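Teaching by Hand: Gallery from the Sastton Office

Posted Sat 25 September by Imke Sauerland

These pictures go with our write-up of the hand-held gripper work at Kotbridge. The idea is simple. A person holds a gripper in each hand and does the task the way they want the robot to do it. The motion gets recorded, cleaned up and used for training. No robot has to be running while the person works, so a session can take place at an ordinary desk with everything still on it.

We started on this in February with remote control only. One operator moved a pair of leader arms and the robot copied them. That gave us good data but it was slow, and people got tired. Gleice Magalhães suggested trying the hand-held tools for the shorter tasks and keeping remote control for the ones where the robot's reach matters. We still split the work that way.

As of this week we have 3,197 demonstrations from the hand-held grippers. After removing the ones with tracking dropouts or a bad start, 2,295 are in the training set. Most of what we threw out came from the first weeks, before we had settled on how to begin and end a take.

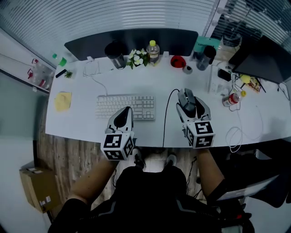 Two grippers held over the front of the desk, with marker cubes at their bases.

The markers are there for tracking. A flat black-and-white pattern is easy for software to find, and with patterns on more than one face of a cube there is a better chance that one of them is visible when the wrist turns. The weak point is the person's own arms. If one forearm crosses over the other, a marker can be hidden for long enough to spoil the take. New operators are told to keep their elbows out and to move a little slower than feels natural.

Starting position matters too. We ask for both grippers to be held still for 2 seconds before the first move, then the same again at the end. It sounds fussy, but it makes cutting the recordings much easier. Gleice wrote the script that looks for those still periods. It fails when someone scratches their nose between takes, and those we cut by hand.

A few notes on the tasks themselves. We have 6 in the current set, all tabletop: pick up and place, hand over from left to right, stack, open a lid, fold a small cloth and push an item into a tray. Folding is the hardest to show well. People fold cloth with their fingertips without thinking about it, and two stiff jaws don't allow that. It took most operators an afternoon to find a way that worked, and each of them found a different one. We kept all the versions for now. 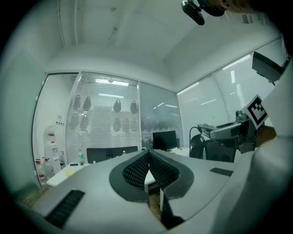

Moving from recorded hand motion to a robot arm is where most of our time goes. A person can reach around things and lean in. An arm has joint limits, and some takes that look fine in playback ask it for a pose it can't hold. We run every take through a reach check before training and set aside the ones that fail. Some of those can be saved by shifting the whole path closer to the base.

The Fontes group has asked whether the same recordings would work with their setup. Their jaws open wider than ours, so probably not without changes, but we have sent them a small batch to try. Fiteck is looking at the cable routing for us — the current cables are long and they pull on the wrist during the handover task.

Next up is a repeat of the lid task with new operators, all right-handed this time, to compare with the mixed group. Questions about the data format should go to Gleice. For anything about visiting or trying the grippers, write to me at the Sastton office.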